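Workshop Tips > Grippers & Arms

By Primo Sorrentino, November

Before you choose between two parallel grippers, try both on household things. Garbage bags on a roll are a good start – the film creases and the flap catches. 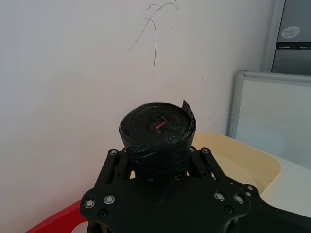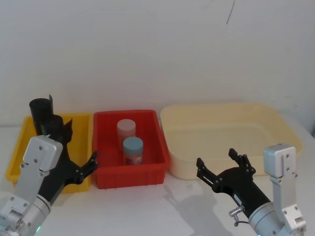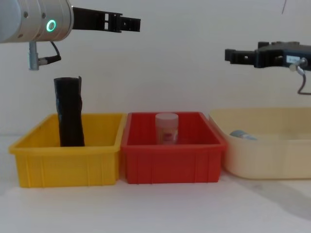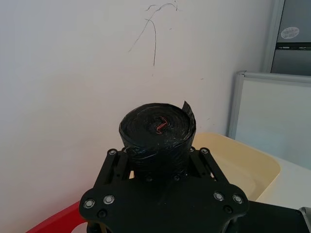 Stand the roll on end and close slowly. I did 40 lifts each with the Rolten and the Tomar settings, and changed only the closing speed. Write down every miss.

© Stultora – Contact – Back to top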